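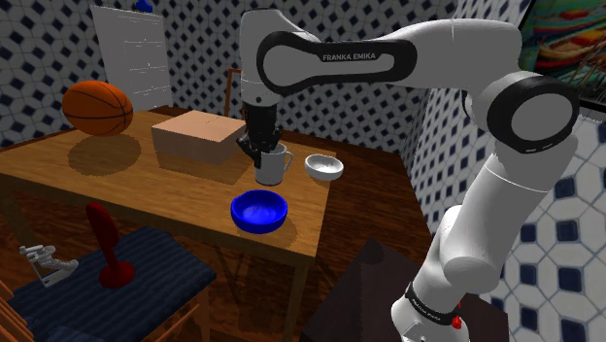
30. Juli 2021

Die Königskerzen blühen noch immer! Ich hatte gedacht, nach dem Gewitter vorgestern wäre Schluss, aber heute früh um halb sieben standen sie hinten am Zaun, als wäre nichts gewesen, alle mit frischen gelben Blüten, und die Hummeln waren schon vor mir da. Ich bin im Schlafanzug und Gummistiefeln raus, mit dem flachen Korb, und habe gepflückt, bis mir die Arme wehtaten. Die größte ist jetzt so hoch, dass ich für die obersten Blüten den Tritthocker brauche. Im nassen Gras wackelt der ganz fürchterlich.

Was ich an dieser Pflanze so liebe: Man muss jeden Tag hin. Eine Blüte geht morgens auf, am Nachmittag fällt sie schon ab, und wer nicht kommt, hat eben nichts. Bei der Kamille kann ich einen Tag faul sein, bei der Königskerze nicht. Seit Ende Juni geht das jetzt so, und ich bin kein Frühaufsteher, wirklich nicht, aber für die stehe ich auf.

Trocknen ist weiter das große Thema. Die erste Ladung ist mir ja braun geworden, ein Jammer, alles auf den Kompost. Ich hatte sie auf Zeitungspapier in die Küche gelegt, viel zu dicht, und dann hat es geregnet und ich habe gekocht, also Dampf ohne Ende. Jetzt mache ich es so: sofort nach dem Pflücken einzeln auf das Gitter, nichts darf übereinanderliegen, und dann in den Drelo auf der kleinsten Stufe. Ich war erst dagegen, so ein Dörrgerät zu kaufen (109 Euro, und wo soll das Ding hin?), aber die Blüten bleiben darin goldgelb, richtig leuchtend, wie eben erst vom Stängel gezupft. Sie müssen knistern, wenn man sie anfasst. Heute Abend haben sie geknistert! Dann gleich ins dunkle Schraubglas, Deckel fest zu, denn sie ziehen so schnell Feuchtigkeit, dass man beim Zusehen nervös wird. Das Glas steht im Schrank im Flur, dort ist es am kühlsten.

Gewogen: 48 Gramm habe ich jetzt beisammen. Klingt nach nichts, ist aber ein ganzes großes Glas voll, so leicht sind die. Ich habe es dreimal auf die Waage gestellt, weil ich es nicht glauben wollte, und mich dann einfach gefreut. Das reicht für einen Winter Hustentee, auch wenn ich etwas verschenke.

Nachmittags habe ich wieder in dem alten Kräuterbuch gelesen, dem dicken aus dem Jahr 2000, das schon aus dem Rücken fällt. Die Königskerze heißt darin auch Wollblume und Himmelbrand und Wetterkerze, einer schöner als der andere. Früher hat man die getrockneten Stängel in Pech getaucht und als Fackeln abgebrannt. Und in die Kräuterbuschen zu Mariä Himmelfahrt kommt sie in die Mitte, als Zepter sozusagen, und alles andere wird um sie herumgebunden. Das will ich in diesem Sommer unbedingt auch machen! Dazu Schafgarbe, Johanniskraut (wenn noch etwas blüht), Wermut, Kamille, Beifuß und ein paar Haferähren vom Feldrand. Die Größte binde ich aber nicht ein, die soll stehen bleiben und Samen machen.

Zur Wirkung habe ich mir noch einmal alles zusammengeschrieben, damit ich es nicht jedes Mal neu suchen muss. In den Blüten sind Schleimstoffe, die legen sich über den gereizten Hals, und dazu Saponine, die den Schleim lösen helfen sollen. Beides in einer Blüte, das finde ich großartig. Traditionell nimmt man sie also bei Husten und Heiserkeit, gern gemischt mit Malve, Eibisch, Thymian. Ein bis zwei Teelöffel auf eine Tasse, zehn, fünfzehn Minuten ziehen lassen, und dann ganz wichtig: durch ein feines Tuch oder einen Papierfilter gießen. An den Staubfäden sitzen kleine Härchen, die kratzen sonst im Hals, und man hustet schlimmer als vorher. Genau das ist mir im ersten Jahr passiert, mit dem groben Teesieb, und ich habe die arme Pflanze einen Winter lang verdächtigt. Die Samen lasse ich weg, die sind giftig.

Das Öl ist angesetzt. Frische Blüten, einen halben Tag angewelkt, ins Glas, Olivenöl drüber, bis alles bedeckt ist, Tuch drauf mit Gummiband. In den Büchern steht es als altes Mittel für Ohrenschmerzen, aber ins Ohr kommt mir davon nichts, da gehe ich lieber zur Ärztin. Ich will eine Salbe daraus rühren für die rauen Hände, die ich von der Gartenarbeit habe. Das Glas steht auf der Fensterbank und ist schon nach ein paar Tagen so herrlich gelb geworden, dass ich jedes Mal kurz stehen bleibe, wenn ich vorbeigehe. Einmal am Tag schwenken nicht vergessen. Und kontrollieren, dass nichts oben herausschaut, sonst schimmelt es!

Mittags war ich mit dem Rad bei der Gärtnerei Cieślak, eigentlich nur wegen Bienenwachs für die Salbe. Natürlich bin ich nicht nur mit Bienenwachs zurückgekommen. Sie hatten Eibisch im Topf, richtig kräftige Pflanzen mit diesen samtigen Blättern, und ich habe 2 mitgenommen, mehr ging in die Fahrradtasche nicht hinein. Der Eibisch mag es feucht, also kommt er unten an die Regentonne, wo die Minze gerade alles übernimmt. Die Minze muss dafür weichen, da bin ich hart. (Ich habe sie dann doch in einen Eimer gesetzt.)

Der Rückweg über die Ernine war das Schönste am Tag. Ich bin nicht die Straße gefahren, ich habe den Weg am Bach entlang genommen, obwohl der nach dem Regen so matschig war, dass ich schieben musste. Überall Mädesüß! Meterhoch, weiß und schaumig, und dieser Duft, Mandel und Honig und noch irgendetwas, vielleicht ein bisschen Apotheke. Ich habe das Rad einfach ins Gras gelegt und stand da und habe geatmet. Ein paar Dolden sind mitgekommen, die ziehen jetzt in der Sahne im Kühlschrank, morgen gibt es die zu den Johannisbeeren. Beim Mädesüß muss ich nur aufpassen, wem ich es gebe, da ist Salicylsäure-Verwandtes drin, und wer Aspirin nicht verträgt, soll die Finger davon lassen.

Zwischen dem Mädesüß habe ich auch den Blutweiderich gesehen, lila wie verrückt. Mit dem habe ich noch nie etwas gemacht. Im Buch steht er unter den Gerbstoffpflanzen, gegen Durchfall, und gleich daneben ein handschriftliches Fragezeichen von mir selbst, keine Ahnung mehr, was ich da wissen wollte.

Abends Spitzwegerich geschnitten, den habe ich dieses Jahr sträflich vernachlässigt. Der Sirup vom letzten Jahr ist leer, und ich hatte mir im Juni vorgenommen, neuen zu machen, und dann kamen die Lindenblüten dazwischen. Also jetzt. Blätter gewaschen, trocken getupft, in Streifen geschnitten und schichtweise mit Honig ins Glas. Eine Schicht Blätter, eine Schicht Honig, immer drücken, bis keine Luft mehr dazwischen ist. Ich klebe jetzt noch überall, am Ellenbogen auch. Der Honig ist der von Zarkik, ein dunkler Waldhonig, vielleicht zu schade dafür, aber einen anderen hatte ich nicht im Haus und ich wollte unbedingt heute anfangen. Beim Probieren mit dem Löffel war er mir ein wenig zu kräftig, man wird den Wegerich kaum schmecken. Egal, beim nächsten Glas dann Blütenhonig.

Und wo ich schon dabei war, noch ein Wegerichblatt zerdrückt und auf den Mückenstich am Knöchel gerieben. Das tut so gut! Ich kann nicht sagen, ob es der Wegerich ist oder einfach nur das Kühle, Nasse, aber ich mache es, seit ich laufen kann, und werde es weiter machen.

Die Ringelblumen habe ich heute nicht geschafft. Die müssen morgen Mittag geerntet werden, wenn die Sonne draufsteht und sie ganz trocken sind, da kleben dann die Finger vom Harz, so soll es sein. Vielleicht nehme ich die orangen für die Salbe und die gelben für den Tee, einfach weil es hübsch aussieht. Ob man Königskerzenöl und Ringelblumenöl in einer Salbe mischen kann? Ich wüsste nicht, was dagegenspricht. Hälfte Hälfte, dazu das Bienenwachs, und ein kleines Stück Kakaobutter habe ich auch noch.

Am Zaun stehen übrigens lauter neue Rosetten, silbrig und pelzig, das werden die Königskerzen fürs nächste Jahr. Ich habe eine davon gestreichelt wie ein Tier. Sie brauchen ja zwei Jahre, im ersten sitzen sie nur da und sammeln Kraft, und im zweiten geht es dann los, steil nach oben. Zwei stehen mitten im Weg, ausgerechnet im Kies. Umsetzen mögen sie wegen der Pfahlwurzel gar nicht, also gehe ich im nächsten Sommer halt drum herum.

Für morgen:

- Ringelblumen, nicht vor elf
- Öl schwenken
- Eibisch einpflanzen, gut angießen
- Etiketten schreiben!! (das Glas links oben, ist das Melisse oder Zitronenverbene?)
- leere Salbentiegel auskochen
- Drelo-Gitter abwaschen, da hängt noch Pfefferminze dran

Der Wecker steht auf sechs. Draußen riecht es nach nassem Heu, und im Flur riecht es nach Honig.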